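Jornmont Rotary Desk Telephone, Dark Red-Brown

The Jornmont is a corded desk telephone in the Victorian manner, supplied by Caltideo for hotels, reception areas, and private homes. It combines a traditional appearance with a working rotary dial and is suitable for use on any standard analog line.

The glossy base is finished in dark red-brown, with ornate gold-colored trim at the corners and along the lower edges. A cream ring of finger holes surrounds the darker center plate of the dial. The handset lies horizontally in a cradle above a fluted column, and its handle matches the color of the base.
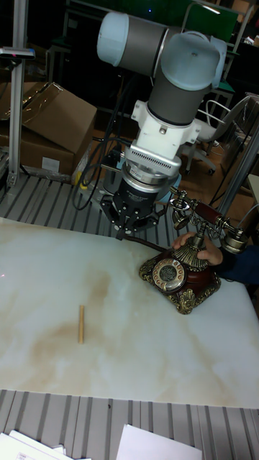

Customers are advised to lift the telephone by the base when moving it from one surface to another. The column is designed to support the handset and should not be used as a carrying handle over any distance. Felt pads are fitted to the underside and may be replaced when worn.

Clean the telephone with a soft, dry cloth. Metal polish must not be applied to the trim. The line cord is 2000 mm long and detaches at the wall end. Ringer volume is set by a wheel under the base.

Orders of 40 units or more are handled by our contract department, and delivery dates are confirmed in writing. The current production run is limited to 500 units. Replacement handsets and cords are available separately.

Comments

Pui-shan Wu
February 27, 2021
We have two of these at our front desk. Guests like the dial. The bell is louder than I expected even on the lowest setting.

Dunano
Does it work with a cable modem? My provider says pulse dialing is not supported.

Lại
I had to buy a small pulse-to-tone converter for mine. Incoming calls were fine without it.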